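Bornstead Set to Open Talks Over Midfielder Dae-han Kwon

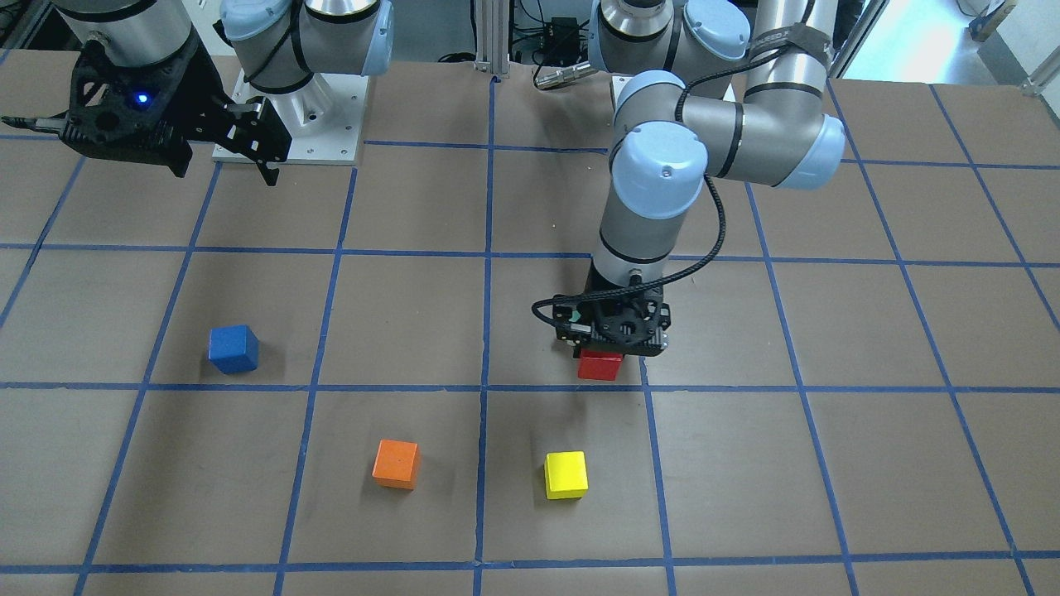 BORNSTEAD, 29/11/2021

Bornstead are expected to open formal talks with Arkau regarding the transfer of midfielder Dae-han Kwon when the winter window opens. A first approach was declined in September, when Arkau considered the timing unsuitable.

Kwon, 20, has made seven league starts this season and scored three goals. His contract expires next summer, and his representatives at Rutkowska have informed both clubs that he does not intend to renew it.

It is the view of this blog that Bornstead should proceed. The midfield has lacked pace throughout the fall, and the last home match drew a crowd of only 1,093. Flokance are also understood to be interested, although no offer from them has been confirmed.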